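Trudside Workshop Course
Unit 6: Daily care and setting up of a table arm

These notes go with the practical session in March. Read them before you come and bring them with you. They cover one arm working at one table, with a gripper on the end and cutlery as the test pieces. Wiring of the base and the emergency stop circuit was done in Unit 2 and is not repeated.

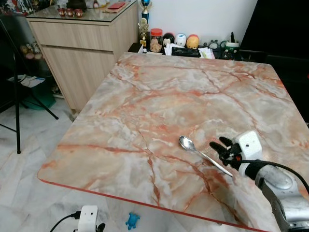 Ernő Mészáros

1. Before power

Walk round the table first. Look at the floor as well as the table top, and move anything you could tread on while your eyes are on the arm. Cables on the floor go away from where you stand. If a power adapter has to sit on the floor, push it back so that nobody's foot can catch the lead.

Check that the table does not rock. Press down on each corner in turn. A table that moves a little under your hand will move when the arm stops quickly, and you will spend the afternoon correcting positions that were right to begin with. Hard floor tiles are good to work on but seldom level, so pack the foot that is short.

Wipe the top with a dry cloth. On a glossy surface a spoon slides at the slightest touch, and crumbs or grease make it slide differently from one try to the next.

2. The gripper

With the power off, look at the fingers from both sides. You are checking for:

play in the joints
screws standing proud
dirt between the moving parts
a finger that does not come back to the same place as its neighbour

Take hold of the finger tip and move it gently sideways. A trace of movement is normal. If you can hear a click, write it in the log and tell me before you go on. Do not tighten anything on the hand with the arm powered.

Clean with a cloth just damp with water. No spray, ever, and no oil on the fingers. Students who learned on the older Busetti hands will remember oiling them every week. That was for a metal finger on a plain pin and it does not apply to our unit.

3. The cable at the wrist

Most of the faults we see on this arm begin in the cable. It has to follow the wrist through every turn, and it needs a loop long enough for the furthest turn but short enough to stay clear of the table.

To set the loop:

Bring the arm to its rest position and switch off.
Free the cable from the last clip before the wrist.
Turn the wrist by hand to one end of its travel, if the brake allows, and hold it there.
Feed cable through until it hangs without pulling on the plug.
Turn the wrist to the other end and look again.
Close the clip. Finger tight is enough.

Then run the wrist through its travel at the slowest speed and watch the cable the whole way. Do not watch the screen. If the loop touches the table or rubs on the side of the arm, start again. We replace the cable every 2000 running hours whether it looks worn or not. The Nuker log sheet has a column for the hours, and the last group left it blank, so please fill it in.

4. Open and closed positions

The gripper has to be told where open is and where closed is. Do this after cleaning and after any knock. Set it with nothing in the fingers, then try it on a spoon.

A spoon is an awkward test piece, which makes it a useful one. The handle is thin and lies almost flat on the table. Come down over the handle with the fingers open and stop short of the table top, then lower in small steps. Note the height at which the fingers just clear the surface – this is your pick height. If the finger tips scrape, go back up and take the reading again.

Lift slowly and hold.

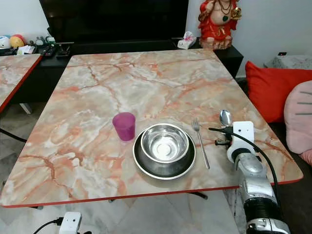 Leave it held for a full minute and keep looking at the handle. If the spoon slips down or starts to turn, raise the closing force by one step and repeat the test from the table. Bozsik's sheet gives the force steps in a table on the back page. Start from the lowest. Too much force marks the handle and wears the finger pads, and you will not notice it until the pads are spoiled.

Once the spoon stays put, add the other pieces to the table: cup, plate, bowl, fork. Keep the cup out of the path of the elbow. Run the approach again with the spoon in the gripper and watch the clearance over the rim of the bowl, which people tend to forget when they set heights from the bare table.

5. Closing down

Put the spoon down before you switch off. A gripper left closed on something overnight takes longer to settle the next morning. Park the arm, open the fingers halfway, switch off at the controller and then at the wall.

In the log write the hours, the pick height, the force step and anything you tightened. Sign it. If you changed the cable loop, say so in words; a tick is no use to the next pair.

For next time: read the part of Unit 2 on brakes, and bring your own pick height figures.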